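4.2 The tissue task and the dropped-track fault

Of the tasks in the Bernine set, pulling a tissue from a box was the one we expected to give the least trouble, and it is the one that made us doubt the rest. The earlier Brondmont report treats hand-held grippers and gloves with wrist markers as two ways of getting the same thing: a clean record of where the hand went. We are not convinced. Of 1,106 recorded attempts, 147 contained at least one jump in the tracked hand position that no arm could have made. The recording software accepted every one of them as good.

The box is square, with a dark rim, and was placed on a pale checked cloth with white flowers on it (Figure 5). With the grippers, one tool comes in from the side while the other stays near. Each is tracked through square printed markers, and the software reports a lock as long as it believes it can read them.

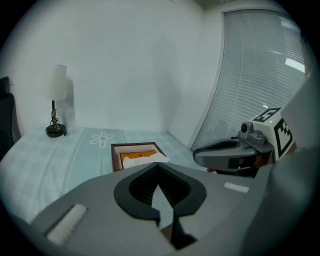

Page last modified: 6 July 2021

Figure 5. The tissue task with two hand-held grippers, seen from one of them. The marker housing sits beside the camera module on the other.

The green light deserves a warning of its own. On our tools it means that the unit has power and is sending data. It says nothing about whether the data are right. Operators took it to mean that all was well, and so, for several weeks, did we. In the worst recordings the light is on from start to finish while the tracked position leaps to the far side of the room and back.

Przemysław Wieczorek, who reviewed the faulty attempts by hand, first blamed glare. He sorted them by lighting and found no pattern that would hold up. What he did find was that most jumps came when one marker face turned away from the camera and the next had only just come into view. For a moment the software has two poor guesses and picks one. The maker of the tracking package, Jabłońska, describes this step as "self-correcting" in its manual. We saw it correct itself in some attempts. In others it settled on the wrong guess and stayed there until the tool was put down.

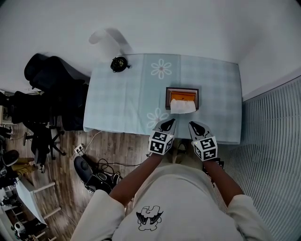 Gloves do not remove the problem. A marker cube strapped to the back of the wrist offers several faces, and it is tempting to think that more faces must mean fewer errors. But the wrist turns a good deal when a person pinches a tissue, and two cubes held close together bring in a second fault: the software can swap left for right. We found this in 21 attempts. A swap is harder to catch than a jump, as both paths look smooth when plotted alone - only when the two hands are drawn together does it become plain that they have traded places.

None of this would matter much if the bad attempts were thrown out before training. They were not. The filter used at Fullwood checks the length of a recording and the number of missing samples, and a wrong position is not a missing one. A policy trained in December on the unfiltered set drove the arm hard into the rim of the box on five test runs, and the force limit stopped it each time. We cannot show that the bad tracks caused this. We can say that the same motion, a sudden sideways pull just after the grasp, appears in the faulty recordings and is hard to explain from the good ones.

We have since added a simple speed check, which flags any hand that moves faster than a person could move it. It catches the jumps. It does not catch the swaps, and we would be wary of any claim, including our own in Section 3, that rests on the two-handed data until those have been looked at again.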